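Water log, March

Evening

Meter at the Skondcombe house read 792 at 6:40. Same reading at 9:15 with all taps closed, so the supply line holds. The loss must be on the hot side, after the heater. Ran the Vallby pump for 47 minutes with the bypass shut. Pressure fell from 2 bar to a little under, then stayed put.

Opened the access panel under the stairs. The elbow joint has a white crust on the lower thread. Wiped it and put tissue under it for the night. The isolating valve turns stiffly but closes.

Rewrote the valve numbers, as the old tags no longer match the pipe runs. Number 4 is the garden feed and number 5 the upstairs bath. A white card with rounded corners takes pencil well enough. 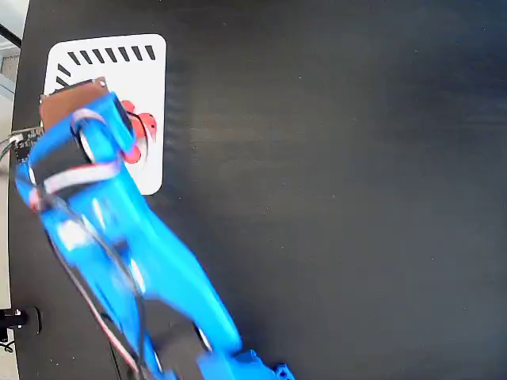
Night

Tissue still dry at 11:30. Heater set back one notch. The tank at Rumville holds 2000 liters and is full, so the garden can run from there until the joint is done. Need thread tape, one elbow, and a new washer for number 5. Read the meter again at 6.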